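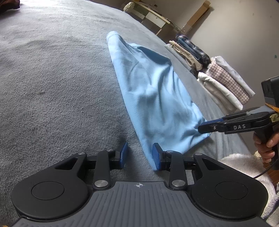 December, evening. The gray blanket

I have decided to write a little every evening, also when nothing important happened. Today was folding. I did it on the bed, on top of the gray fleece blanket, and I was not fast.

The blanket is getting old. It has the small balls all over it now, and every piece of thread from other clothes stays on it. I bought it in my first winter in this room. I was sure that one blanket would be enough, and I was wrong by the second week. I still like it very much. It is warm to sit on and it is a good place for folding, better than the table at my last address, where everything slid to the floor.

The light blue one gave me trouble again. It comes out of the basket like a rope, narrow at one end, and I must find the corners before I can do anything. I pull from the bottom, then I turn it, then I see that I have turned it the wrong way. My mother folded a shirt in the air, with two movements, and did not look. I tried to learn it when I was a child and I never could. I need a flat place and some patience.

The laundry room downstairs has raised the price for the dryer. I wrote in my notebook that I paid 298 for it this year until now, and that is without the washing. The machine is a Talidine and it runs for 40 minutes. If you want 41 you pay for a second turn. I asked at the office and they told me that the timer comes like this from the company. So now the thick things I hang in the room, and only the small things go to the dryer. The towels become a little hard this way, but I don't mind it.

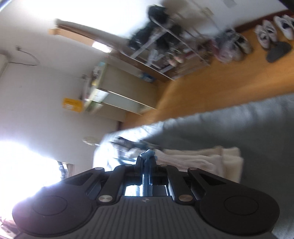 The cream towel I like to fold thick, so it stands well in the pile. I have had it since I moved here and it is the best one I own. The others from the Etness store became thin after a few months. Next time I will pay more and buy only one.

After the folding I wanted to do the shoes also, but I looked at the rack and sat down again. The black things on top of it have their own life. I put one there in the fall, only for one night, and the rest followed. Some shoes are on the shelves and some are on the floor by the wall, and the white sneakers are there too. I think I should keep five pairs and give away the others. I have thought this since summer.

The wood floor I do like. It has a warm orange color, and in the morning it makes the whole room more friendly than it is. I must sweep it before the weekend. I have a bottle of Orkora floor soap that I never opened, and I am a little afraid of it, because the instructions are long and I understood only half of them. I will read them again with the dictionary.

Dinner was rice and the last of the lentils, with the Bhatt pickle that burns the tongue. I ate too much of it. Now I am drinking water and writing, and it is past ten.

For tomorrow: coins for the dryer, a letter to the landlord about the window, thread in light blue if the shop has it. The hem I can sew by hand, it is not much work.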